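Packing plush toys for storage - bags or boxes?
Landgate Community Boards > Home and Storage
12 replies, 1,841 views

heo_hollow
Hi all, hoping for a bit of wisdom from people who have been through this. We're moving to a smaller place in March and I've finally got to the soft toys, which I'd been putting off because every one of them has a birthday or a hospital visit attached to it. I started with the big ones on the table, the panda first (of course the panda, he takes up half the room), then a pink one that has been his neighbour on the bed for years.

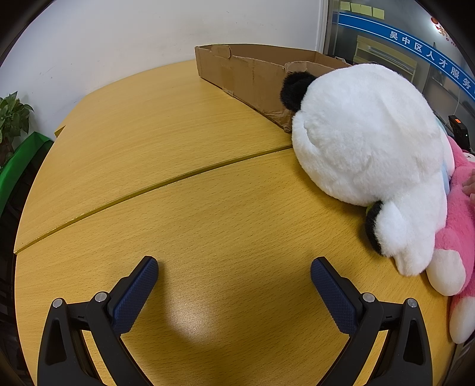

My plan was to reuse boxes from the last move and only buy new ones if I ran out. Mum always stored ours in cardboard in the hall cupboard and they came out fine, a bit flat in the face but fine. My sister says I'm mad and it should all go in vacuum bags. Who's right?

trarine_tess
Your sister, sorry! I did 40 litres of teddies in one vacuum bag and it slid under the bed like a doona. Best thing I ever bought.

clarkamov
Going to disagree with Tess, with love. Vacuum bags are great for blankets, but long-haired plush comes out with creases in the fur that never quite brush out. Ours were squashed for a whole winter and the rabbit still has a parting.

I'd also pass on that box, heo. The flaps are torn and it looks pretty shallow for a panda that size. Get a deep one with a proper lid and line it with an old pillowcase.

trarine_tess
Fair enough about the fur, mine were all the short velvety kind. I still say cardboard is asking for silverfish though.

heo_hollow
Thank you both, you've talked me out of the old box, and it can go out with the recycling. Does anyone wash theirs first? The panda still has his tag on and I'm a little scared of what the machine will do to his colour.

clarkamov
Check the tag, then a cold gentle wash inside a pillowcase if it allows it, and dry him right through before he goes anywhere with a lid. A big one can take around two days on the airer, so don't leave him till moving week.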